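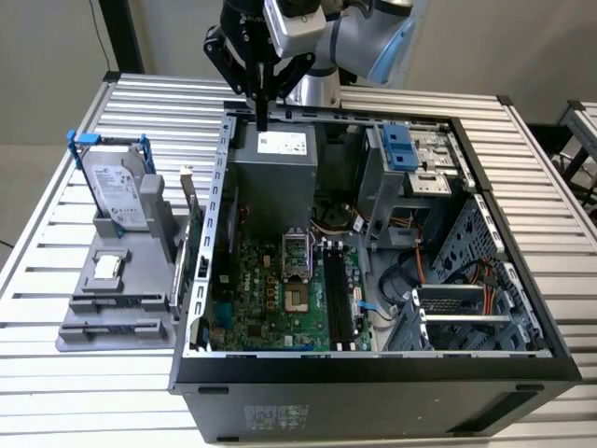

Desktop tower on its side, panel off, processor socket empty.

Gruswood Towers: a parts list for dead desktops

Beverley Wragg | 2 comments | 20 shares
Last updated: 2018-11-14

What this is

A table of 2839 parts, with one row for each thing that came out of an office desktop at the Gruswood workshop and got written down before it went in a box. Power supplies, memory, drives, drive cages, cables, fans, the odd speaker the size of a biscuit. If it had a label, the label was copied out. If it didn't, someone had a guess and ticked the guess column.

It started as a stock list, so that we could find a spare part without emptying a shelf onto the floor. Soon-im Wi then asked whether she could use it to work out which cases were quickest to strip, and it has been growing columns ever since.

Files

parts.csv is the main table.
cases.csv has one row per case, with notes on how it opens and how cross it made us.

The two join on case_id. Case IDs are written in paint pen on the underside of each tower, except for the batch where they were written on sticky notes. We don't do sticky notes any more.

Columns in parts.csv

case_id: which tower it came from.
part: one word from the list below.
label_text: whatever is printed on the part, copied as it stands, spelling mistakes included. Blank means no label. A question mark means there is a label and it has lost a fight with a solvent.
maker: only filled in if the name is on the part itself. A name on the motherboard tells you about the motherboard. It doesn't tell you who made the power supply, whatever you feel in your bones.
fixing: screw, clip, latch, lever, tab, glue or other. "Other" includes a cable tie so tight that it had to be cut off with nail scissors.
order_out: where the part came in the running order for that case.
state: good, poor, scrap or untested. Most are untested. We own a tester. It is itself untested.
guess: yes or no.
remarks: free text. Please don't run sentiment analysis on it.

Words used for parts

Use board for the motherboard, supply for the power supply, and memory for any stick that goes in a memory slot. Processor means the chip, and the metal frame and lever that hold it down belong to the board and stay on it. Early rows call that frame the "clamp", "gate" and, for one whole tower, "the mousetrap". These have been tidied up, with some regret on my part.

Cage means the metal box the drives sit in. Rail is the slotted strip where the expansion card brackets fix. Some people call this the back plate, and some of those people are in charge of the kettle, so the argument is on hold.

Loom is the power wiring: the orange, yellow, red and black bundle that comes out of the supply and goes everywhere you would like to put your hand. Data cables are recorded separately. Don't log a loom as a part unless it comes away from the supply.

How the rows were made

The tower is laid on its side and the panel comes off. Labels are copied while everything is still in place, as half of them are much easier to read before you have put a thumb on them. Then things come out in whatever order the case allows, and each gets its row before the next one is touched.

An empty socket or slot gets no row in parts.csv. It goes in the notes in cases.csv, in plain words ("processor missing on arrival" or "processor taken out here"). If you don't know which it was, write "socket empty" and leave it at that. Whole evenings have been lost to inventing histories for absent processors.

Known problems

The order_out column is a record of what people did, and people don't agree. I take the memory first. Soon-im goes for the drive cage and gets the big awkward lump out of the way. Her cases are finished sooner and mine have fewer bent pins, and neither of us has let the matter drop.

Coloured release tabs are over-reported. They're easy to spot, and they get logged as "tab" even when there was a perfectly ordinary screw doing the real work underneath. If you're studying how cases come apart, check fixing against the remarks.

The Callberg batch was catalogued in April in a unit with poor heating. The handwriting shows it, and so does the typing done from the handwriting. Sevens and ones in label_text should be treated as friends of each other.

The Ogola batch has no screws recorded at all. There were screws. They went in a jam jar, which was then used for jam.

What it's good for

Finding out which parts turn up with which cases. Planning shelf space. Settling whether you'll need a long screwdriver before you have walked back to fetch one.

It won't tell you what any of it is worth. There is no price column and there won't be one. It also says nothing about what was on the drives. Those go to Leltus to be wiped or shredded and are logged here only as objects.

Adding rows

Send a CSV with the same column names in the same order. Keep your guesses marked as guesses. Leave regulatory labels out of label_text unless they carry a model number, as nobody has ever come looking for a spare certification mark.

Corrections go to Beverley, complaints about the word "rail" to Soon-im.

Comments (2)

Soon-im Wi: It's still a back plate.

Beverley Wragg: Noted in remarks.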